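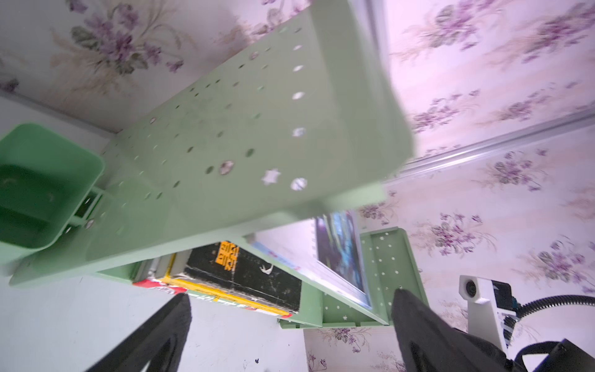 # Small Bookshelf Check – Perforated Side Panels and Clip-on Bin

Reading corner, Messina building, December 2021
Checked by: Yu-na So
Last full check: September

Marks used: [x] fine, [ ] needs work, [n/a] does not apply. Comments go under the item they belong to. Please don't erase old comments, add a new line.

## 1. Placement

- [x] Shelf stands flat and does not rock
 - Pressed down on each corner in turn. No movement.
- [x] Back of the shelf is close to the wall but not rubbing the paper
 - The floral wallpaper marks easily. I could slide a sheet of card down behind the shelf along the full width.
- [x] Nothing stored behind the shelf
- [x] Surface underneath is clean and level
 - White top wiped down before the check. There are a few faint dark scuffs that don't come off. They are only on the surface and can stay.
- [n/a] Wall strap
 - Not required at this height under the Merkska sheet. If the shelf is ever moved to the floor in the hall, a strap has to go on before any books do.

## 2. Side panels

- [x] No cracks between holes
 - Checked along the rows with a fingertip, both faces, then again with a flashlight. The places to look at are the points of the star cutouts, where a crack would start.
- [x] No chips or raised paint at the edges
 - Rounded top corners are smooth on both sides.
- [x] Round holes clear
 - One had a bit of eraser pushed into it. Removed with a toothpick.
- [x] Panels upright
 - Held a square against each one. No lean that I could measure.
- [ ] Finish clean
 - Sticky patch low on the outside face, probably from tape. Warm water and a cloth took off most of it. Don't use the Galix spray on the green finish – it left a dull spot on the other shelf in September. I will go over it again next time.

## 3. Screws and fasteners

- [x] Every fastener present
 - Compared against the Zastedura assembly sheet, shelf code 226.
- [x] Heads sit flush, nothing to catch a sleeve
- [x] Tightness
 - Two took a small turn with the hand driver. The rest were already tight. Hand driver only, please. A power driver will pull the thread and then the panel has to be replaced.
- [x] Spare fasteners in the envelope
 - 13 in the envelope, taped inside the supply cabinet door. Same as on the September sheet. 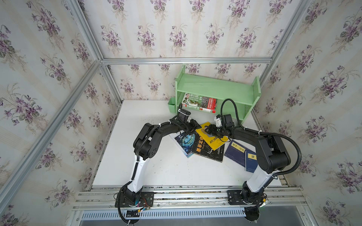 The envelope has the shelf code written on it now. Before this it only said "green shelf," and we have more than one of those.

## 4. Shelf boards

- [x] Lower board straight
 - Laid a ruler on it with the books off. No sag.
- [x] Upper board straight
 - Same test. Keep heavy books off this one. Light paperbacks are all right.
- [x] Boards sit fully in the side panels
- [x] Dividers steady
 - Slight play when pushed sideways by hand, none front to back. This is within what the assembly sheet allows.
- [x] No sharp edge on the underside
 - Ran a cotton cloth along it. The cloth did not snag.

## 5. Books and loading

- [ ] Books put away upright and supported
 - Several were lying in a pile in front of the shelf, one on top of another, and two on the lower shelf were leaning. This is the item that fails most often. A leaning book bends its own cover and pushes on whatever is next to it.
- [ ] Book condition
 - The thick black one has a worn cover. The title label on the spine can still be read. Leave it out for now and look at the binding again at the next check.
 - The plants and animals book gets used a lot. Pages are all in. One corner is soft.
- [x] Weight on the lower shelf
 - Limit on the sheet is 3,000 grams per compartment. Weighed the books on the kitchen scale in two lots and neither went over.
- [x] Largest books on the lower shelf
- [x] No food, drink or loose batteries on either shelf

When putting books back, start with the thickest at the end and work in from there. If there are not enough to fill the compartment, use a bookend. Lay the last one flat only if it is too tall to stand.

## 6. Clip-on bin

- [x] Bin seated properly on the side panel
 - Lifted it off and put it back. It should drop into place without force.
- [x] Bracket not bent
- [x] Rim smooth all the way around
- [ ] Bin hangs straight
 - It sat a little low at the front when I pulled on it with two fingers. I moved it to the next row of holes and it was better, but I would like a second person to try it. 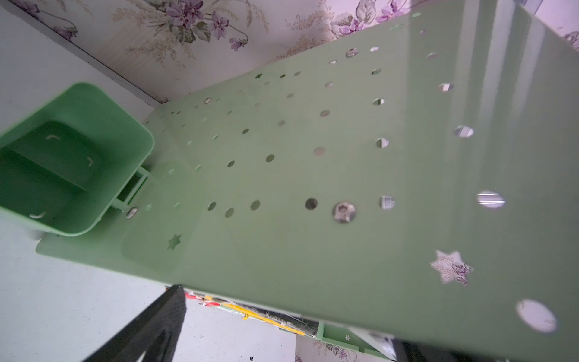 Whoever does try it should pull straight down and then outward, and write down which row the bin was in. The row matters. If it still tips, take the bin off and put it in the repair box with a note, and leave the shelf in use without it.

- [x] Contents light
 - Pencils, bookmarks, a small pad. No scissors, no glue bottles, nothing made of metal.
- [x] Bin can be taken off for washing
 - Wash by hand and dry it fully before it goes back on.

## 7. Surroundings

- [x] Wallpaper not torn or lifting near the shelf
 - Seams are flat.
- [x] Metal rails near the wall firm, no burrs
 - Wiped them while I was there. They collect dust along the top.
- [x] Light good enough to read a spine label
- [x] Clear space to reach the shelf from the front

## Open items

1. Sticky patch on side panel – clean again, warm water only.
2. Leaning books – bring one more bookend from the supply cabinet.
3. Clip-on bin – second pull test, record the row.

Shelf can stay in use while these are open. Item 3 should be done first.

Signed: Y. So

Added later: bookend is in place. The other two are still open.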